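**Zirura folding work table, gray top, dark legs**

Updated 2020-02-17. Prices on the order page, not here, they change too often.

Short version: long rectangular table for small rooms. Craft stuff, homework, board games, sorting mail, laundry if you must. Comes flat from Tikitz. Legs go on with one hex key (in the box, taped under the top, people miss it and write to us). Takes two people to flip over. Please don't do it alone.

We stock one color now. The white one is gone and not coming back.

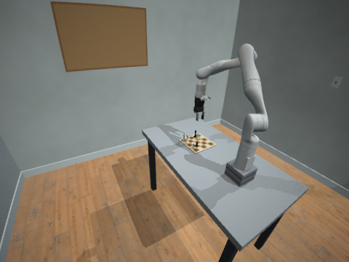 *Reading time: 2 minutes*

**What's in the box**

- top, one piece
- legs, already drilled
- bolts plus a spare
- hex key
- floor pads, felt, stick-on
- care sheet (the Karam one, same text as the bench)

Pads go on last. If you stick them on first they peel when you drag it, and you will drag it.

**Load**

Rated 87 pounds spread out over the top. Thats spread out, not all on one corner. Sewing machine fine. Fish tank no. Sitting on it no, and we can tell from the bolt holes when you send it back.

**Wobble**

Most common email we get. Nearly always one of these:

- bolts tightened fully before all the legs were on. Loosen everything, stand it up, tighten again
- floor isn't level. Put a second pad under the short side
- a leg is turned the wrong way round. Bolt holes face in

Still rocking after all that, send the order number and a photo of the underside. We send new bolts first, then a leg if bolts don't fix it. Spare bolts ship in a padded envelope so they usually beat the leg by days.

**Where to put it**

Leave room to pull a chair out on the long side. Against a wall works if you only sit on one side. Angled across a corner looks nice in a square room but you lose the space behind it, so measure first with tape on the floor. Near a radiator, keep a hand's width of gap. 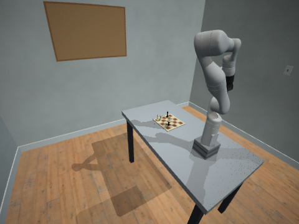
**Can I leave it outside over the summer?**

No, it's an indoor table. A covered porch is ok for an afternoon, but damp gets into the bolt holes and the top can lift at the edge. We had a run of these come back last July, and water damage isn't covered.

**Cleaning**

Damp cloth, bit of dish soap, dry it after. No scouring pads. No bleach wipes, they leave a dull patch and it doesn't buff out. Marker comes off with rubbing alcohol if you get to it the same day. Candle wax: let it harden, lift with an old plastic card, then soap.

Glue is the hard one. School glue peels. Super glue, sorry, you're keeping that.

Use a mat for cutting. The finish handles pens and mugs and game pieces all day, it does not handle a craft knife.

**Game night use**

Plenty of buyers get it just for this. A standard board sits in the middle with space left for snacks and a score pad. Plain top so small pieces are easy to find. If your board slides, a square of shelf liner under it does the job. We sell a felt topper too (Prinuldale range, item 387), cut to the same size, rolls up for storage. Hand wash only. It sheds a little the first few times.

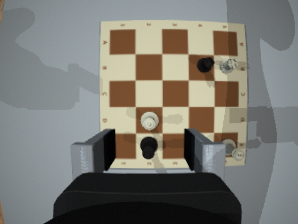 ## Shipping and returns

Ships from the Tikitz warehouse in one carton. Carton is long, check it'll make the turn on your stairs. Driver leaves it at the door, not up the stairs, unless you picked room delivery at checkout.

Returns: 30 days, has to be clean, all bolts in the bag. You pay the return freight unless it arrived damaged. If it did arrive damaged:

1. Don't build it
2. Photo of the carton, all sides
3. Photo of the dent or crack
4. Email both with the order number

We don't need the broken part back, usually. Ask before you throw it out tho.

**Stock**

Last batch was about 2,000 tables and it's going faster then we planned. When it says low stock on the order page it means it. Next batch has the same top and same legs, so a pair bought months apart will still match if you push them together end to end. Heights match too, check the pads are the same on both.

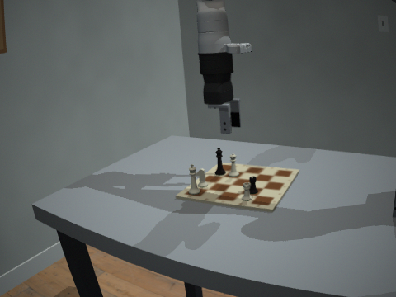
*Gray top with a small chess set out.*

**Goes with**

- Karam bench, fits under the long side
- Prinuldale felt topper, see game night
- extra floor pads, pack of eight

Spare hex keys are free, just ask in the order notes.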